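Can It Hang Up a Coat? Speaker notes, 2026-07-08

Slot is 34 minutes including questions. Slides are mostly pictures. If the clicker dies again, just talk.

Opening

Start with the promise. Every February for as long as I have been in this business, somebody has stood on a stage and announced that the household robot is a couple of years out. I have been the somebody twice. Ask who in the room has a robot vacuum. Ask who still owns a broom. Wait for the laugh, and if there isn't one, move on quickly.

Say what the talk covers: chores. No backflips and no dancing. Putting things away, mostly, at home and on the shop floor, where it's called "returning items to stock" and costs more.

The chore I picked

Hanging things on a coat rack. A five-year-old can do it and chooses not to. I picked it over dishes and laundry folding because everybody has a folding video by now and I'm tired of them.

Walk through why it's harder than it sounds. A coat has no fixed shape. The place you grab it decides how the rest of it falls, and you don't find out until you've lifted it. Then there's the hook, a thin thing in midair, usually black, often shiny, and depth sensors have never cared for either. Then you have to let go, and letting go is where my own demos have gone to die.

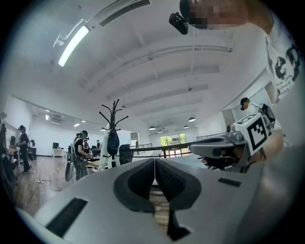

The other thing about a coat rack is that it's never the same rack for long. Hang one heavy bag on it and now it leans, the good hook is taken, and the next item has to go around the first one. People deal with this without noticing. A planner has to be told, or has to have seen enough of it.

Mention Dramum here. Our Dramum arm, with our software on it, hung the same canvas apron on the same peg 8 times in a row in the lab. I was ready to order cake. We moved the peg a hand's width to the left and it spent the afternoon hanging the apron on the air.

(Pause. Drink water.)

Numbers, briefly

One slide, keep it short. The Kamath trial, our biggest so far: 294 attempts at hanging a mixed pile of clothes, bags and one bathrobe. Some 3 in every 8 ended with the item on a hook and staying there. Be clear that "staying there" meant until we got bored of watching.

Don't apologize for the number. Two years ago we didn't have one.

If someone asks about speed, tell the truth. The robot is slower than me, and I was timed before coffee.

Where the learning comes from

Short section for the non-robot people. The arms get better when they have a lot of human hands to copy, doing the dull thing over and over with something shaped like the robot's own fingers. You lose most of your skill the moment you trade your hand for two fingers. I tried it with a pair of jeans and developed real sympathy for the machine. Denim is stiff where you want it to bend and then bends where you were hoping it wouldn't. It also snags.

Point out that the mistakes are useful. A person who misses the hook tries again from a different angle, and I'd trade a lot of clean runs for a few of those.
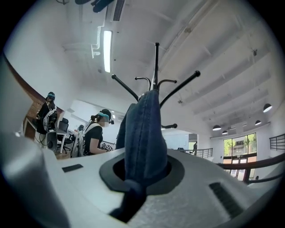 Shop floor

Same problem, more forklifts. Zostell asked us whether an arm could put returned work jackets back on the rail at the end of a shift. I said yes in the meeting. What I should have said was yes, if the jackets are all one size, zipped, and handed to it politely.

Atumska is the happier story. They only wanted empty tote bags moved from a bin to a row of pegs. Stiff bags, big loops, fixed pegs. That one runs. It's dull to watch and the customer is delighted.

So are we there yet?

No for the house. Sometimes for the shop, if you get to choose the pegs. Don't soften this, people wrote it down last time and emailed me.

Leave time for questions. Somebody will ask about stairs. Somebody will ask about socks. For socks, go back to the numbers slide and look sad.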